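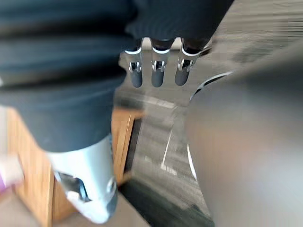 # Sleeve fault on the two-arm units: questions and answers

Last updated Apr 30, 2024

**What went wrong?**

A fabric sleeve on the left forearm of unit 6 at the Grudeck site worked its way down into the wrist joint. The wrist stalled, the arm stopped and the gripper let go of the part it was holding. The part fell to the floor. No one was hurt.

**Which units are affected?**

Any Bilari two-arm unit fitted with the knitted sleeve, part number 508. Units with the older smooth sleeve are not affected.

**Why did the sleeve move?**

The band at the elbow end had stretched. Once it was loose, each reach pulled the fabric a little further towards the hand. Creases along the forearm are normal. Fabric gathered in a thick roll near the wrist is not.

**Can I keep using my unit?**

Yes, if it passes the sleeve check. Do this at the start of every shift:

1. Press the stop button and wait for the arms to settle.
2. Switch off at the wall.
3. Pull the sleeve gently towards the hand. It should move less than 15 mm.
4. Look at the gap around the wrist. There should be no threads or fabric in it.

If either arm fails, leave the unit off and put a tag on it.

**What does error 621 mean?**

The wrist motor has drawn too much current. Don't clear it and restart before you have looked at the sleeve. At Grudeck the error was cleared twice before the wrist stalled.

**Can I take the sleeves off and run without them?**

No. They cover the pinch points and the cables.

**Should the gripper open when the arm stops?**

No, it should hold. This is a separate fault in the control software and Sipos are working on it. A fix is due in August. Until then keep feet and hands out from under the grippers, including when the arms are still.

**How do I get new sleeves?**

Order them from the Drulau store. They are free for affected units. Fit both arms at the same time.

**Who do I report a problem to?**

Hajnalka Farkas in the service office. Give the unit number, which arm it was and any error shown. Please keep the old sleeve, even if it is torn.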